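Lettered T-shirt

A lettered T-shirt is a short-sleeved or long-sleeved knitted top carrying printed words, usually across the chest. It is distinguished from the logo T-shirt, in which a mark or badge is the main element, and from the plain T-shirt, which has no print.

Construction

Most lettered T-shirts are made from single jersey, a weft-knitted fabric with a smooth face and a looped back. Cotton and cotton-polyester blends are common. Fabric weight is given in grams per square metre; a cloth of 200 g/m² is generally sold as heavyweight. The neckline is finished with a ribbed band, and the sleeve ends and lower edge are turned and stitched.

Printing

In screen printing, ink is pushed through a mesh stencil onto the fabric and then cured with heat. One screen is needed for each colour, so text in a single colour is the simplest case. Transfer printing applies a ready-made design with a heated press. Direct-to-garment printing uses an inkjet head and is suited to short runs. Mushi (see Sources) treats flock and puff inks as variants of screen printing, while the Drernier classification lists them separately.

Legibility

Dark letters on pale cloth give strong contrast. Reading is affected by the drape of the garment: folds hide characters, and a line set straight on a flat shirt may slant or curve when the wearer bends forward. Wide lines are more prone to this than short ones stacked in the middle of the chest.

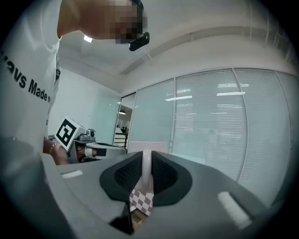 White short-sleeved T-shirt with black lettering, worn with a bracelet of small light-coloured beads.

Care

Printed shirts are normally washed inside out at a low temperature. Direct ironing over the print is avoided, as some inks soften under heat. Cracking usually begins where the cloth is stretched most often.

See also

Jersey (fabric)
Screen printing
Bead bracelet

Sources

Mushi, Wycliffe. Words on Cloth. Brelby, 27 plates.
Drernier Textile Glossary, entry 1620. Retrieved 11/2/18.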